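第4章 机织地毯的图案单元与循环

4.1 概述

机织地毯的图案由有限个单元按一定规则重复排列而成。能够在平面内沿两个方向平移并覆盖整个毯面的最小区域，称为一个花纹循环，简称花回。花回的宽度受提花机针数和织机幅宽限制，高度取决于纹板或电子提花文件的容量。本章讨论花回的构成、接版方式和配色对图案可读性的影响，织物组织与绒头结构已在第3章说明，不再重复。

读者应先掌握经密、纬密和绒高三个参数的换算关系。设计人员在意匠图上所画的每一格，对应毯面上一个绒簇。若经向与纬向密度不等，意匠格就不是正方形，圆形图案直接按方格绘制后，织出的成品会呈椭圆形。这一误差在小花型中不易察觉，在团花类大花型中则十分明显。

4.2 花回尺寸的确定

设花回宽度为W，横向密度为每米N簇，则一个花回所需的横向簇数为W与N之积，取整后应能整除织机有效针数。以Kirkeck样品车间的一台织机为例，横向密度为每米260簇，花回宽度取1米，每个花回占260簇。若将花回缩小为0.9米，则需234簇。该车间早期的意匠图误记为233簇，接版处每重复一次便错开一簇，沿幅宽方向累积后，边缘的花瓣与边条无法对齐。

高度方向的计算方法相同，但须计入打纬过程中的收缩。收缩率应由试织测定，不宜套用其他品种的数据。试织长度至少包含两个完整花回，测量时避开起机段。

4.3 接版方式

常用的接版方式有平接和跳接两种。平接时，相邻花回在水平和垂直方向上对齐，计算简单，但大花型容易在毯面上形成明显的横档和直档。跳接时，相邻一列花回沿经向错开一定比例，最常见的为二分之一，视觉上较为均匀。

跳接对裁剪不利。拼铺大面积房间时，每一幅须额外留出半个花回的对花余量，损耗随花回高度增大。Brollunbridge一处会堂的翻铺工程采用高60厘米的花回，二分之一跳接，每幅预留对花余量30厘米。编制用料单时，此项余量应单独列出，不得并入裁边损耗。

4.4 团花类图案

团花指外轮廓近似圆形、花瓣由中心向外分层排列的花型，菊花与大丽花是常见母题。绘制时先定圆心和各层半径，再按角度等分花瓣，最后修正尖端。外层花瓣的面积大于内层，若各层采用相同的勾线宽度，中心部分会显得过密。

勾线与底色的关系有两种处理。其一，以浅色线勾出花瓣，使花型从较深的底色中分离；其二，让底色从花瓣之间透出，以空隙代替勾线。后一种方法可以少用一种色纱，但空隙不得窄于两簇，否则绒头倒伏后分界会变得模糊。同一毯面上可以并用不同颜色的团花，底色保持一致。

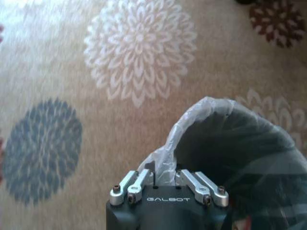

Demetrio Nieto对两簇的下限持保留意见，认为该数值只适用于割绒，圈绒的绒头不易散开，一簇的空隙也能保持清晰，教材若不区分两者，会使圈绒产品的花型无谓地放大。这一意见对低绒高的圈绒品种成立。绒高增加后，圈绒同样会向两侧偏斜，仍应以试织结果为准。本章习题中未注明绒头形式的，一律按割绒计算。

4.5 色纱数与配色

意匠图定稿前应统计各色所占簇数，并据此核算用纱量。面积过小的颜色应考虑合并。合并时优先保留勾线色，再调整花瓣内部的过渡色。米色、驼色等中性底色的色差容易在幅间接缝处显露，同一工程的底色纱应使用同一染缸批次。

下一节从意匠格的长宽比入手，推导圆形图案的修正公式。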